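Nettoyer un micro-ondes à boutons sans abîmer la cavité

Dernière mise à jour : 14 décembre 2021

La procédure qui suit concerne les appareils à commandes mécaniques, avec plateau tournant en verre. Elle ne vaut pas pour les modèles combinés à gril, dont la résistance demande un traitement à part.

Matériel : un bol en verre résistant à la chaleur, de l'eau, du vinaigre blanc, une éponge non abrasive, deux chiffons microfibres, une cuillère en bois.

1. Verser dans le bol 50 ml de vinaigre et compléter avec de l'eau jusqu'à mi-hauteur. Y laisser la cuillère en bois, qui limite le risque d'ébullition retardée.

2. Chauffer à pleine puissance pendant 7 minutes. Laisser ensuite la porte fermée le temps que la vapeur se dépose sur les parois.

3. Retirer le bol avec une manique, puis débrancher l'appareil. Toute la suite se fait hors tension. 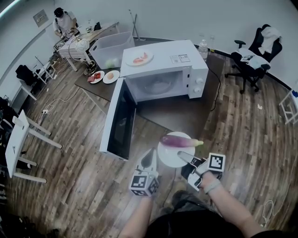
Rédaction Orulard
Rubrique Entretien des appareils

4. Sortir le plateau en verre une fois refroidi. Le laver à l'eau tiède, à 50 °C au plus, avec du liquide vaisselle. Ne jamais passer un plateau encore chaud sous l'eau froide.

5. Retirer l'anneau à roulettes et nettoyer la gorge circulaire. Un dépôt à cet endroit suffit à provoquer un bruit de frottement ou une rotation saccadée.

6. Essuyer le plafond de la cavité, puis les parois, puis le fond. Les projections grasses tenaces se traitent avec une pâte de bicarbonate, laissée en place puis rincée au chiffon humide. La plaque de mica, qui couvre la sortie du guide d'ondes, se tamponne seulement : elle se délite au frottement. Une plaque brûlée ou percée se remplace.

7. Passer le chiffon sur le joint et la face intérieure de la porte. Ne pas pulvériser de produit vers les charnières ni vers les fentes d'aération.

8. Pour les boutons, utiliser un chiffon à peine humide. Certains s'enlèvent en tirant dans l'axe ; ne pas forcer.

9. Sécher l'ensemble, remettre l'anneau et le plateau, vérifier que celui-ci tourne librement à la main, puis rebrancher.

En usage courant, un passage mensuel convient. Les odeurs persistantes (poisson, lait brûlé) partent en général avec un second cycle au jus de citron, porte entrouverte ensuite pendant 60 minutes.

Commentaires

Fleltthorpe
Le mica se trouve en feuille à découper aux ciseaux. Reprendre la forme de l'ancienne plaque avant de la jeter.

Onsri
Peut-on mettre l'anneau à roulettes au lave-vaisselle ? La notice du mien ne dit rien.

Jaklow
@Onsri à la main de préférence, le mien s'est voilé en machine et il a fallu en racheter un.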